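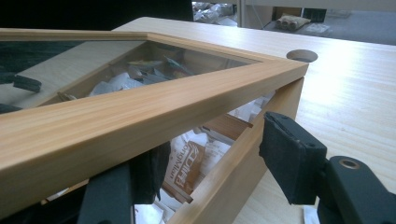 Forska Credit Union holds small business lending rate at 6%

January 13, 2024 -- The board of Forska Credit Union announced today that it will keep its base rate for small business loans at 6%, the level in place since June. The decision applies to new loans and to existing variable-rate loans. Fixed-rate borrowers are not affected.

In its statement, the board cited steady demand for credit and a modest slowdown in wage growth across the region. It noted that households remain cautious and that many shop owners have put off equipment purchases until borrowing costs come down. Inflation in services, the statement said, is still higher than the board would like to see before it considers a cut.

The credit union had 331 business loans outstanding at the end of the year. Keith Treloar, chief lending officer, said most of these borrowers are current on their payments. "We see caution in the applications coming in, but we do not see distress," Treloar said. "A change in either direction would be premature."

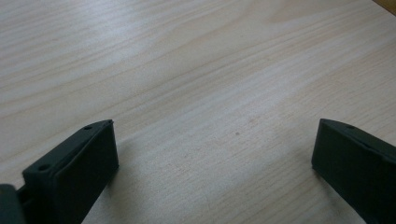
Lending to furniture makers and other small manufacturers was reviewed separately. Orders in that group weakened over the second half of the year, and members reported that customers are choosing less expensive finishes. Demand has held up best for pale wood tabletops with a visible grain, and the board expects sales of such pieces to support loan repayment through the spring. Makers of upholstered goods reported a slower season.

Not all observers agreed with the decision. Ekua Appiah, an economist at the research firm Osei, had expected a small reduction. She said that holding the rate now -- with deposits growing and local hiring flat -- leaves the credit union with more room to cut later, but at some cost to firms that need working capital today.

The application fee for business loans will remain at $800. The savings rate for business members is also unchanged. The board will review both rates again at its next scheduled meeting.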